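Undcombe Folding Set — README

Student project, Undcombe robotics club, soft stuff subgroup. Cloth handling demos done by hand with grippers, for training a small policy that we then run on the club arm. Readme is a work in progress, last real edit in February. If something here disagrees with the notes file in the repo, trust the notes file.

Maintainer: Jonas Gasser (ask in the club channel first please, not by email)

What's in it

7 task types, all on a bed, all cloth. 500 episodes in the main split, 100 held out. The held out ones use garments that never show up in main. Total clips after cutting is 3321, because one episode gets chopped into shorter pieces — grasp, pull, fold, release, sometimes a regrasp.

Tasks:
flatten a crumpled cloth
pull a cloth out straight from one end
fold t-shirt, sleeves first
fold t-shirt, bottom hem up
fold a towel in half, then half again
hand over, left gripper to right
bunch up and drop (reset task, we kept it, see below)

Layout

main/ one folder per episode
heldout/ same structure
clips/ the cut pieces, names match the episode they came from
labels.csv task, garment id, operator id, start, end, ok flag
notes.txt everything weird, by episode

Video is one file per camera. Wrist views and head view are seperate files, not stitched. Gripper opening is a plain csv with timestamps. No depth. We wanted depth, ran out of time before the Stedia entry deadline.

How we record

Two people usually, sometimes one. Operator holds the grippers and does the task at normal speed, or what feels normal. Second person calls the task, starts and stops, writes the garment id down. Twisted starts are the slow ones. A cloth that has rolled itself into a rope doesn't flatten with one pull, you have to get hold of an end, keep it tight and work back toward the middle. 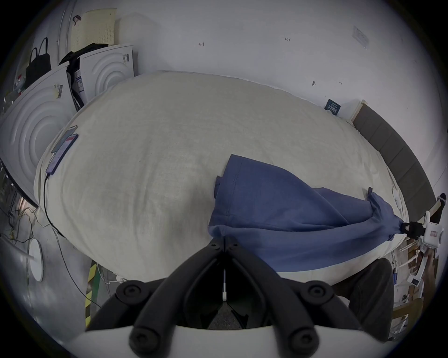

Start states are meant to be random. First version everyone dropped the cloth the same way, same height, and the policy learned exactly that drop and nothing else. Now the operator shuts their eyes, bunches it, lets go. If it slides off the bed, redo it. Do not "fix" it before recording, leave it how it lands.

Rules for the operator:
1. Jaws open and in view before start is called.
2. No fingers on the cloth. Grippers only. If you touch it, flag the episode.
3. Don't rush the release. Early releases are most of our bad clips.
4. Missed grasp is fine, keep going, that's useful data.
5. Say "done" out loud, then hold still for a second.

Shirts

Shirts are harder than towels by a lot. The layers stick together and the jaw picks up two when you want one, or it slides between them. Come in low from the side and close on the edge only. The ok flag for shirts is strict: if the wrong layer got folded over, it's a 0, even if the end result looks nice.
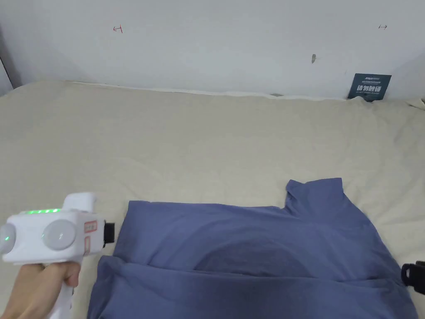 Right-hand gripper at the edge of the t-shirt, head view.

Collars confuse the labeler. Our keypoint script treats a raised neckline as a corner maybe one time in three, so for shirt episodes the keypoints were checked by hand. Towels were not checked. Probably fine.

Splits and how we picked them

Split is by garment, not by episode. Earlier split was by episode and the numbers looked great and meant nothing. If you trained on the old one (folder called v0) please retrain before comparing with anybody. Operators do overlap between main and heldout, we don't have enough people to avoid it.

Known problems

- Clock drift between wrist and head cameras on long episodes. sync.py corrects it, run it first. The clips are allready corrected, the full episodes are not.
- Left gripper csv has gaps in a few early episodes, listed in notes.txt.
- Light changes through the day. Anything recorded after 4 pm is noticeably warmer in color.
- Mostly right handed operators. Left gripper does less work than it should.
- Reset task clips are short and all look alike. Drop them if you're training on clips, they take over the batch.
- White and off-white fabric on a pale bed is bad for the segmentation. No fix yet.

Baseline

Small imitation policy, wrist views only, trained on main. Config is in baseline/. Does ok on towels, poor on shirts, hem up is the worst of all. Adding the head view helped the handover task and nothing else that we could measure. Numbers are in baseline/results.txt, not copying them here because they keep changing and I forget to update both.

Using it

Free for school and club use. Tell us if you use it, we'd like to know. If you put it in a report, cite it as "Undcombe Folding Set" plus the version tag. Anything commercial, ask first. Operators agreed to hands and arms being in the video, no faces — if you spot a face somewhere, send the episode id and we pull it.

Audio is stripped. Don't ask for the audio.

To do

more towels with stripes
left handed operators!!
redo the keypoints for towels
second bed, different sheet color
merge the loader from the Wavent team, theirs is faster then ours
write a proper description of the labels.csv columns

Thanks

Głowacki lab for the loan of the recording space and for the long extension cables. Wavent people for testing the loader and finding the timestamp bug. Everybody who folded the same towel all afternoon.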